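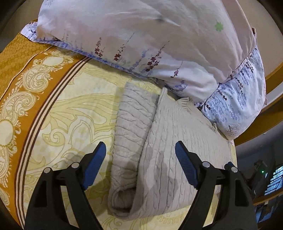
Chapter 4: Loops, Ribs and Cables

Pick up the nearest jumper and look at it closely. Get your nose right down to it! What seemed from across the room to be a solid sheet of cloth is really a crowd of small loops, each one pulled through the loop below it and holding up the loop above. There may be no more than a few long pieces of yarn in the whole garment. If you found the right end and tugged, most of it would come away in your hand, row after row, until you had a heap of crinkly yarn and nothing to wear.

In Chapter 3 we looked at weaving, where two sets of threads cross at right angles. Woven cloth is firm and fairly flat, and a cotton bedsheet shows how well it works. Knitting goes about things in a completely different way. Because the yarn travels in curves, there is slack stored up in every stitch. Pull the fabric and the curves straighten out a little; let go and they bend back. A woven shirt needs buttons or a wide neck before you can get your head into it, while a knitted one simply opens up and lets you through.

A story from the knitting shed

Berhanu Gebru learned to knit from his aunt, on needles made from bicycle spokes, and later ran the sample room at the Ayele mill in Sundville. New starters there were given the same task on their first morning. They had to knit a plain square, then a ribbed square with the same number of stitches and rows, and lay one on top of the other. The ribbed square always came out much narrower. People would recount their stitches, sure that they had dropped some, and find every one of them still on the needle.

"The stitches are all there," he used to tell them. "Half of them are hiding behind the other half."

He was quite right, and by the end of this chapter you will be able to explain why. You will also make both squares yourself, so have some smooth, light-coloured yarn ready (dark yarn is a misery to learn on).

Two stitches, and a great deal to do with them

Hand knitting rests on two stitches, the knit stitch and the purl stitch. They are the same loop seen from opposite sides. On the front of the cloth a knit stitch looks like a small V and a purl stitch looks like a bump. Line up columns of each and you get ribbing, which draws in and springs back, and so turns up at cuffs, hems and necks. Alternate whole rows instead and the cloth shortens from top to bottom and grows thick and squashy.

Cables come next, and they are my favourite part of the subject. A cable is made by working a few stitches out of their proper order, so that one group crosses in front of its neighbours. Do this every few rows and the columns appear to twist around each other like rope. Each crossing pulls the cloth inwards, and a cabled jumper needs more yarn than a plain one of the same size. The Washam pattern, which we follow stitch by stitch in section 4.5, has 87 stitches across the back and still fits a child.

Before you start

You should already know how to:
– tell a plied yarn from a single one (section 2.3)
– find the lengthwise grain of a woven cloth (section 3.1)
– measure a sample without stretching it (section 3.6)

New words in this chapter: course, wale, gauge, rib, cable needle, blocking. A course is a row of loops running across the fabric, and a wale is a column running up it. We will use both all the time, so learn them now.

4.1 How a loop holds

Cut a piece of yarn 50 centimetres long and lay it on the table in a gentle wave.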